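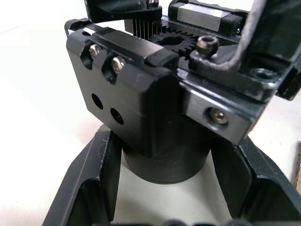

Gripper block from the wrist camera, two socket-head cap screws in slotted recesses at the top, spur gear behind.

October, gripper budget

Went through the spares list with Iona Nisbet before she sends it up. We have 300 left on the small parts line and I want it spent on screws, gears and finger blanks, nothing else. Asked Workell for a price on 3 gears and 3 pairs of fingers. Grasley is cheaper on fingers but quotes 18 working days — too long if one breaks mid-run.

Second complete gripper goes on next year's request. Stellan Blomqvist wants the Flurgate unit, I'd stay with the same model so the spares fit both. He'll send me the Flurgate drawing so I can check the bolt pattern.

To do: measure gear bore, check cap screw length, ask Workell if the block is sold separately.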